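Open Day at the Clasov Furniture Works, Taldale

The works opened its doors in July, and I went mainly to see the edge banding line. Clasov makes storage furniture for offices, schools and clinics: low cabinets, wall units, lockable credenzas. Visitors were taken through in groups, starting at 2 p.m. from the loading bay. Safety glasses were handed out at the door and ear protection at the saw hall.

Board arrives by truck and is stacked flat on bearers in an unheated store. It is moved indoors before cutting so that its moisture content can settle. Our guide put the target at 7 percent and showed us the pin meter used to check it. Stacks outside the tolerance are held back and measured again the next morning. A chalk mark on the end of each stack records the result, which seemed to me an adequate system for a store of that size.

Cutting is done on a beam saw fed from the rear. The cutting list comes down from the planning office and the operator works through it in order, with offcuts sorted into racks by length. Dust extraction was good at the saw and less good at the drilling station, where a fine layer had settled on the control cabinet.

Edge banding was the part I had come for. The line was built by Barkalen and uses hot-melt adhesive, with trimming and scraping units downstream. Changing from one band color to another means purging the glue pot, so the planners group orders by finish. We were given two sample pieces to handle, one banded with fresh adhesive and one with adhesive held too long at temperature. The glue line on the second was plainly visible and could be felt with a fingernail.

From there the route goes upstairs to the carpeted showroom, where finished cabinets stand as a customer would see them.
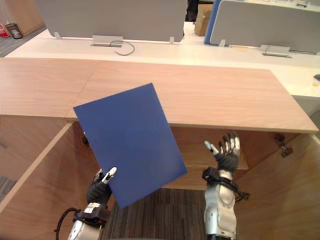
In the discussion upstairs one visitor objected that hot-melt has no business near a sink or a radiator, and that any school buying these units should be asking for polyurethane adhesive by name. The guide agreed on the sinks. Polyurethane is offered at extra cost and has to be specified at the time of order, as the line runs it only on set shifts.

Most of the remaining questions concerned hardware. Doors hang on concealed hinges supplied by Fiadzo, adjustable in height, depth and side to side. The works tests a sample from each delivery by cycling a loaded door on a rig in the basement. A hinge is rejected if the free edge of the door has dropped more than 2 mm by the end of the run. I asked whether the screws were retightened during the test and was told they were not, as customers do not retighten them either.

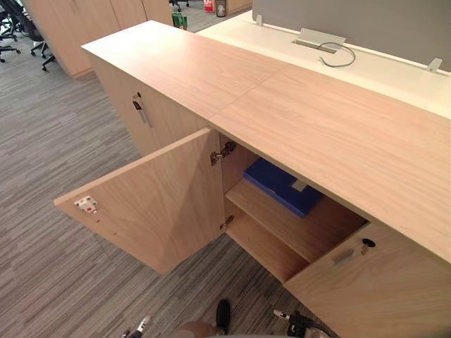 Low storage cabinet in a light oak tone, key in the lock.

Locks are ordered keyed alike or keyed to differ. Keyed alike is cheaper to administer and gives less security – a point the sales literature could make more clearly. Replacement keys are cut from the number stamped on the cylinder, and the works keeps the records for 5 years. After that the cylinder has to be changed. Handles are fitted last, using a drilling jig, and the jigs are checked against a master plate at the start of each shift.

Long tops are a separate problem. A single panel is awkward to carry up a staircase, so the longer units can be supplied with a joint in the top, aligned with dowels and pulled tight from below. The quality of the result depends on a level floor and on the patience of the installer.
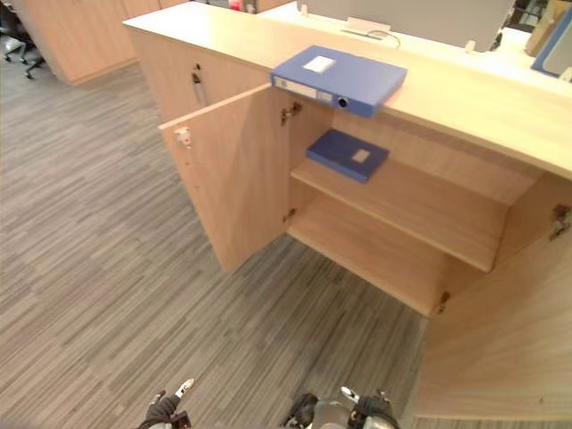

Leveling feet are fitted as standard and adjusted before the doors are set. Doing it in the other order wastes time, because any twist in the carcass shows up at once as an uneven gap between the doors. The assembly sheet now states this on its first page.

The tour finished in the packing hall, where units are wrapped with corner protectors and strapped to pallets. Parking cost nothing and the canteen was open. The basement rig was not on the route, though the guide said it may be added next July if the stairs can be fitted with a second handrail. Groups for the morning tours fill up first. The factory shop sells offcuts by weight, cash only, and closes at 5 p.m.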